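Notes for the Tuesday slot. 15 minutes, then questions. Don't read these out word for word, and slow down at the start (I always gallop).

**Opening**

Hello everyone. I look after the sorting cell at Starnum, and I'm going to talk about how we keep it running. It's one arm, one gripper with two fingers, a wrist camera and a bench full of yellow trays. It takes parts out of old vending machine assemblies and puts them where the test people can get at them. Timance built the cell, I inherited it in May, and most of what I know I learned by getting it wrong first.

Ask who in the room has a pick-and-place cell. If it's lots of hands, skip the next bit.

**Setting up for a run**

My mornings start with the trays. I wipe them, check they're pushed right up against their stops, and then have a good look at what the wrist camera sees before I let the arm do anything. Yellow plastic is lovely for contrast, but it's shiny! Move a lamp a hand's width and you get a bright patch on the tray floor, and the vision starts finding parts in it. We lost most of a week to that before I put tape on the bench to mark the lamp feet.

We keep boards and solenoids apart, one each side of the raised rim. Boards want a slow approach and a light grip on the edge. Solenoids are little lumps of metal and you can be a bit rougher with them, only you have to mind the lead, because it goes wherever it fancies.
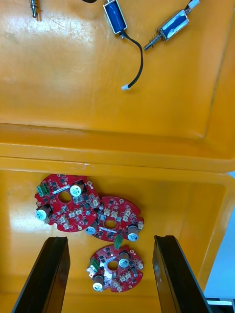
Do you need a different gripper for the boards and the solenoids?

We use the same one for both and change the recipe: grip force, closing speed and how far down the fingers go. A tool changer would be nice, but it's another thing for me to look after.

**Fingers and pads**

Right, the gripper. (Hold up the spare finger here, and don't forget it in the hotel.)

Finger faces wear, and they wear on the inside corner where you can't see it without a torch. I check them every Monday morning. No, change that, I check them at the start of every week and again if the drop count goes up. The drop log is a sheet of paper with a pencil on a string. Our worst batch had 13 drops, and every one of them came down to a screw on the left finger that had worked itself half a turn loose. So the finger was sitting a hair out of line and the boards were twisting as they came up.

My routine now, in the order I do it:

- arm parked, air off, key in my pocket
- wipe both fingers with a dry cloth, then look along the faces with a torch
- nip up the finger screws with the small torque driver
- close on the test block and check the gap is even top to bottom
- run program 209, which is the empty-air cycle Timance left us
- write it on the sheet

It's a ten-minute job if I haven't lost the torque driver.

**Wires, the bit everyone asks about**

Boards are polite. Wires are not. You close on one and bring up three of its friends, and then something snags on the rim and the arm stops with a force fault. Sosine sold us some softer finger pads for this and they did help with slipping, but they picked up fluff and I ended up taking them off again.

What worked better was dull stuff. Smaller heaps in the tray. A slow lift for the first few centimetres, then a pause, so the arm can feel whether it's dragging anything. And a lower force limit, so it gives up early and tries somewhere else. 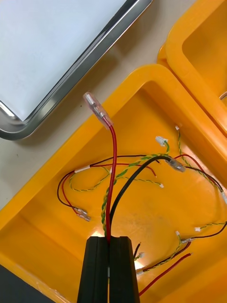 The other change was where we set the limit. It used to be one number for the whole cell, copied from the Sýkora manual, and it was far too high for thin leads. We now have 2 limits, one for the lift and one for the travel across to the other tray. If you only take one thing home to try, try that, it's an afternoon's work and you can put it back if you hate it.

**If there's time**

- the cable along the forearm: leave more slack at the wrist than looks tidy
- camera window: lens cloth only, never the blue roll (ask me how I know)
- back up the recipes before anyone from outside touches the controller

**Questions**

Likely one: how long do the fingers last? Say we've changed them once and I've kept the old pair, come and see them at the front afterwards. Pass them round if the room is small enough.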